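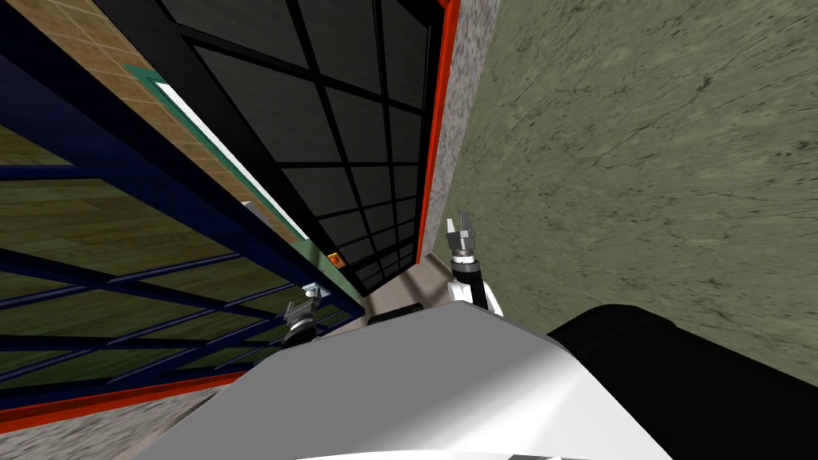
Speaking two languages well is where the work of an interpreter begins, according to Roxana Munteanu, and a good deal of harm has been done over the years by people who took it for the end of the matter.

The remark came early in a long conversation with the head of the Didcombe Interpreting Service, which provides interpreters for health appointments, housing interviews, school meetings and social work visits across the district. The service was set up by the district council and is now run jointly with the local health authority from offices in Holst House. It has 51 interpreters on its register, nearly all of them self-employed, working between them in the languages most often asked for by residents and in a number of others for which requests come only now and then.

Ms Munteanu has led the service for six years. Before that she worked as an interpreter herself, in Romanian and Italian, first in Pollau and later in Didcombe. She was interviewed by telephone on Mar 14, 2021, at the end of a twelve-month period in which most of the service's work moved from the consulting room to the telephone line.

"Before last spring we used the telephone for short things," she said. "A change of appointment, a question about a letter. If it was going to last longer than ten minutes, we sent a person. Then in the space of a fortnight we were doing everything that way, including conversations I would never have agreed to put on a telephone if anyone had asked me in advance."

In the past year the service carried out 1527 assignments, of which 813 were by telephone. The remainder were divided between video calls and visits in person, the latter kept for mental health assessments, child protection meetings and a small group of clients with hearing loss. Ms Munteanu is cautious about drawing conclusions from the totals. The number of assignments fell in the early summer and rose again in the autumn, and she believes that many residents who needed help during those first months did not ask for it.

"We know who rang us. We do not know who stayed at home and managed with a cousin on the other end of the phone, or with a child," she said.

The use of children as interpreters is a subject to which she returned several times. The council's guidance has for some years stated that no person under eighteen should interpret for a parent or relative in any meeting with a public body. In practice, she said, the rule is well kept in hospitals and less well kept at reception desks and on the telephone, where a member of staff may not know who is speaking.

"I had a call once, when I was still interpreting. I was booked for a mother who had been given some test results. The daughter had been at the appointment before, without me, and she had told her mother that everything was fine. She was eleven. She had understood perfectly well what the doctor said and she decided not to say it. You cannot blame her for that. I would have done the same at eleven."

Asked what separates a trained interpreter from a willing relative, Ms Munteanu spoke first about completeness. An interpreter on the register is expected to interpret everything said in the room, including remarks that are rude, muddled or repeated, and including anything a professional says to a colleague while the client is present. Staff are not always comfortable with this. The service receives occasional complaints from professionals who had assumed that a side remark would be passed over.

"I answer those complaints myself. I say, if you would not like it interpreted, please do not say it in front of the client. An English-speaking client would have heard it."

The second matter is the use of the first person. When a client says "I have a pain in my chest", the interpreter says the same words in English, and does not say "she has a pain in her chest". New interpreters find this awkward and so do many doctors. On the telephone, where nobody can be seen, it has caused some confusion, and the service now asks its interpreters to explain the practice in a single sentence at the beginning of each call. They also ask who else is present at either end. That question was added in June, after an interpreter realised halfway through a housing call that the client's landlord had been listening.

Training has been affected too. Candidates for the register must hold a recognised community interpreting qualification or complete the service's own course, which was written with Zindmont College and used to be taught over ten Saturdays – a word Ms Munteanu corrected at once, explaining that the course has run on weekday evenings since its second year so that people with weekend jobs can attend.

The course covers note-taking, memory, the layout of local services and a great deal of vocabulary. Its longest unit is on ethics. Trainees work through difficult situations in pairs and then in front of the group. A client asks the interpreter for a lift home. A client tells the interpreter something in the waiting room and asks that the nurse should not be told. A social worker leaves the room and asks the interpreter to "keep an eye on things". None of these has a very complicated answer on paper, Ms Munteanu said, but they arrive quickly and politely, and people want to be kind.

"The lift home is the one they argue about most. It is raining, there is a bus in forty minutes, she has a baby. I tell them to ring the office and we will see about a taxi. They think I am hard. Then, a year later, they understand that if you give one lift you have become a friend, and at the next appointment the friend is expected to take sides."

Teaching moved online last year, with groups of eight in place of the previous sixteen. The college had doubts about whether role play could be done in this way. The results have been mixed: trainees are better prepared for video work than any earlier group, and several are nervous about their first assignment in an actual room. Three have asked to go with an experienced colleague before working alone, and this has been agreed.

Pay is a difficult point for services of this kind, and Ms Munteanu did not avoid it. Interpreters are paid by the hour for work in person, with a minimum of one hour and an allowance for travel. Telephone work was formerly paid by the minute. When it became the greater part of the work, the incomes of some interpreters fell sharply, as a day that might have held two visits now held five short calls with unpaid gaps between them. From the autumn the service introduced a minimum payment of thirty minutes for every call. The council met the cost from money saved on travel.

"It was the right decision and it should have been made sooner," she said. "I asked in the spring. The answer came in October. We lost two very good people in those months, one to a supermarket and one to a private agency, and I do not expect either of them back."

She is equally direct about the limits of the register. There are languages for which the service has one interpreter, and when that person is ill the appointment is postponed or passed to an outside agency whose interpreters have no knowledge of the district. In smaller communities there is a further problem. Client and interpreter may know each other, or know each other's families, and a client may prefer a stranger in another town. Telephone work has helped here. Residents of Didcombe have been served by interpreters in Pollau and further away, and some have said openly that they spoke more freely as a result.

Written translation forms a smaller part of the service's duties. During the year it produced leaflets on testing, school closures and rent support, some of which were revised so often that a version was out of date before it had been printed. More than 1000 copies of one leaflet were withdrawn. The service has since moved to short recorded messages in the main languages, which can be replaced within a day. They have proved useful to residents who do not read easily in any language, a group whose needs, Ms Munteanu said, had been underestimated by everyone concerned, herself included.

The joint board of the service is due to consider future arrangements in June. The paper before it will propose that the telephone remain the usual method for routine appointments and that visits in person be restored for first assessments, bad news and any meeting expected to last longer than an hour. Clients would be asked which they prefer, and the answer would be kept on their record so that they need not be asked again. The paper also proposes half-day training for staff who work with interpreters, covering such matters as speaking in short sections, looking at the client and booking a double appointment.

Ms Munteanu supports the proposals, with a reservation about the training, which would be voluntary.

"The people who come to voluntary training are the ones who already book the double appointment," she said. "I would like to meet the others."

She still interprets on occasion, when a Romanian booking cannot be filled. The most recent was a school meeting about a boy's reading. It lasted twenty minutes, and she had to look up the word for "phonics" beforehand.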